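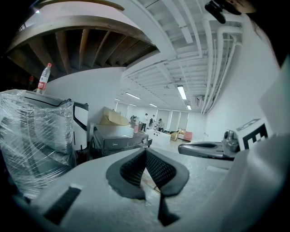
Appliances in store: leave the stretch film on or take it off?

Posted by Bimla Pandey, 10/01/2019

We have moved out of the Sedstead flat and the large appliances are in a shared room until February. One is still wrapped in clear stretch film from the move. The washing machine is a front loader and is not wrapped. The room is heated in the daytime only.

Two questions. Does film left on for that long trap enough moisture to matter? And should the washer door be open or shut?

Kimutai Waweru
Take the film off, or at least slit it at the back near the bottom. It is there to keep doors and cables in place in the van. It is not a storage cover. Any water left in a hose or sump evaporates into the wrap at midday and condenses on the metal at night.

Washer door open. Pull the detergent drawer out as well and dry the door seal by hand, including the fold at the bottom.

Brian Nyanda
Disagree on the film. I kept a wrapped dryer in a garage in Urio for two winters and there was no rust on it. Dust and knocks do more harm than a bit of condensation. If the machine was dry when it was wrapped, leave it.

Kimutai Waweru
"If it was dry" is the whole question. A dryer has very little water in it to begin with. A washer or dishwasher holds some in the pump after a normal drain cycle, and you only get that out through the filter.

Bimla Pandey
I drained the washer through the filter into a tray. I can't vouch for the wrapped one, as the movers did it. Current state of the corner, door open:

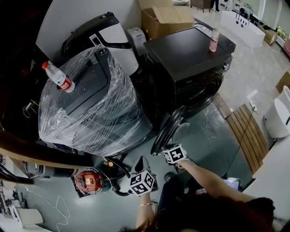

Chi-keung Mak asks whether the transit bolts went back in before the washer was moved. Without them the drum can swing on its springs and damage the dampers, and you won't know until the first spin. If they were left out, fit them before it travels again.

Bimla Pandey
They were not fitted. The van journey was short — I know that is no excuse. I have ordered a set from Gremitwood, part 328 in their list.

Jabari Owino
Check the thread and length against the manual before you pay. Bolt sets are not interchangeable between makers.

On the door, I would add one thing. A door hanging fully open in a shared room gets walked into, and the hinge takes the load. Leave it ajar with a folded cloth in the gap. That is enough air for the seal. Same with bottles: I don't stand anything on top of a stored machine. A leaking cap will mark the finish.

Brian Nyanda
Agreed on both. Still not agreed on the film.

Kimutai Waweru
Compromise: cut it off, put an old cotton sheet over the top and tie it loosely. Keeps the dust off and lets the air through. A Brerkirik cover does the same job but costs more. If the humidity in the room stays above 70 per cent, run a dehumidifier.

Bimla Pandey
Sheet it is. I will cut the film tonight and check underneath for damp — will post if I find any.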